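Why does a jug have a spout?

Have you ever tried to pour a drink from a big, wide bowl? Oh dear, what a puddle! A jug is much kinder to us, with a handle to hold on to and a little spout that gathers the water into one neat stream. 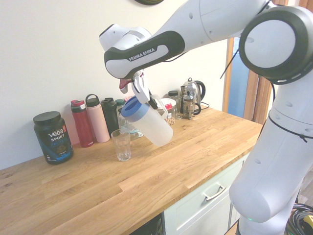 Now, water loves to cling to things, and if you tip very, very slowly it may dribble down the outside of the jug (and up your sleeve!). Tip a bit more boldly and it leaps clear of the edge. A glass that holds 200 millilitres fills up sooner than you'd think, so keep watching!

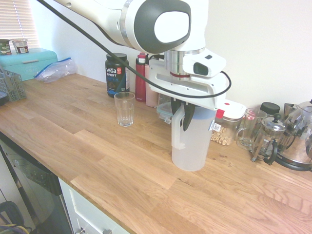

When you've had your turn, stand the jug somewhere flat, well back from the edge of the worktop, and fetch a cloth for any drips.

Words by Sânziana Nedelcu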